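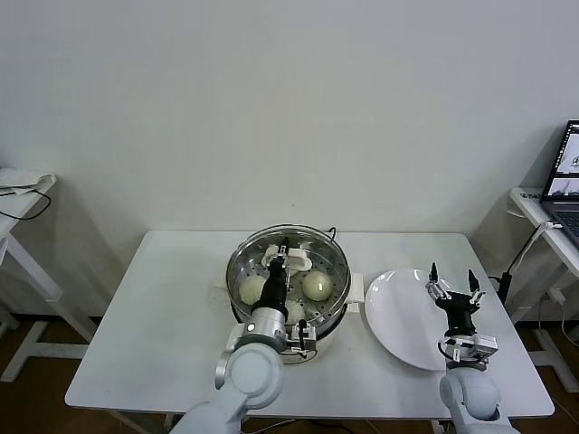 4. Setting up a match in Listow Scorer

This section covers match set-up on the scorer's tablet, from creating the fixture to the first ball. Pairing with the Mutico scoreboard controller is covered in section 3 and must be finished first.

4.1 Before you start

You will need:
The tablet, charged to at least 70 percent
Both team sheets, signed by the captains
The four-digit board code printed inside the controller lid

Log in with a scorer account. An umpire account can view a match but cannot create one.

4.2 Create the match

1. On the home screen, tap New Match.
2. Select the competition. The playing conditions (overs per side, ball change, fielding limits) load from the competition file. For a friendly, select None and enter them by hand.
3. Enter the ground. If the ground has been used before, its name appears after two letters are typed.
4. Enter the home team, then the away team. The order sets which name appears on the upper line of the board.
5. Tap Save. The match is listed as Pending.

Note: A match number is assigned on saving, for example 603. Quote this number in any support request.

4.3 Enter the teams

1. Open the match and tap Teams.
2. Add players from the club list, or tap Add Player to type a new name. Names longer than 14 characters are shortened on the board but kept in full on the scorecard.
3. Mark the captain (C) and the wicketkeeper (W). One player may hold both marks.
4. Add the twelfth player under Substitutes. Do not place a substitute in the main list – the software will count that player as a batter.
5. Tap Lock Teams.

If two players share a surname, the board shows the first initial. Example: K. Mathew for Kumaresan Mathew. Where the initials also match, edit the field Board Name for one of them.

Caution: Once the first ball has been recorded, a locked team can be changed only with the match administrator's code.

4.4 Record the toss

1. Tap Toss and select the winning team.
2. Select Bat or Bowl.
3. Select the two opening batters. The first name selected faces the first ball.
4. Select the opening bowler and the end.

To correct a toss entry before play, tap Toss again. The openers are cleared and must be selected a second time.

4.5 Check the board

1. Tap Board, then Test. All digits show 8 for five seconds.
2. Confirm that the board then shows 0 for 0 and the correct team name.
3. If a digit stays dark, see section 9.2.
4. If the whole board stays dark, check that the board code on the tablet matches the controller.

Caution: Do not open the rear panel of the board while power is connected.

4.6 Start the innings

Tap Start Innings when the umpire calls play. The innings clock starts at once and is used for the over rate. If the start is delayed, tap Delay and choose a reason. Delay time is left out of the over rate.

The tablet stores nearly 4,000 deliveries without a network connection. Stored deliveries are sent when the connection returns. Do not log out while the Sync icon is orange.

4.7 Changes in this release

Revised 7th January. The Skandar import format is no longer supported. Team lists saved in that format before October must be exported again as plain text. Step 4 of section 4.3 was corrected following a report from Kwesi Ametepe.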